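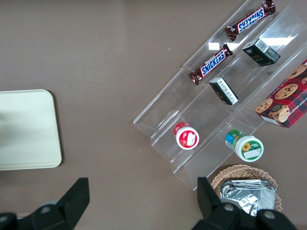
How much should a small shop put on its counter?

Less than most owners expect, according to a trading review published this autumn by the Bitik Retail Institute. The review advises independent shops to limit the counter to goods that a customer can recognise, reach and pay for without asking a question.

5 min read

The Institute followed 14 independent shops over two trading periods. Each was asked to keep its usual counter for the first period and to reduce the number of lines on it for the second. Staff kept a written record of 456 purchases in which the customer added an item while waiting to pay.

Denise Mottram, who led the review, found that confectionery remained the most dependable counter trade. Greeting cards, batteries and novelty goods sold slowly and were often moved aside to make room for shopping bags. In several shops the card reader had been pushed so far back that customers had to lean over stock in order to pay.

Share this article: 2 comments

Height also received attention. Tiered stands allow goods at the back to be seen, but a stand placed directly between the customer and the till can make conversation difficult. The review recommends setting it to one side, with prices shown on every level. Shops serving wheelchair users should keep a clear lower section of counter at all times.

At Ogundipe, a family grocer with a floor area of 2,000 square feet, the owners moved their slower lines to a shelf near the door. Takings at the till held steady during the second period, and the evening restock became shorter.

Odette Gaillard, who manages the Kutotska kiosk, took a more cautious view. Her regular customers expect certain items to be in a certain place, and she restored two of the lines she had removed after receiving complaints.

The Institute will repeat the exercise next October with newsagents and station kiosks. Shops wishing to take part may apply in writing before the end of the year.

We use cookies to improve your visit. Accept or manage settings.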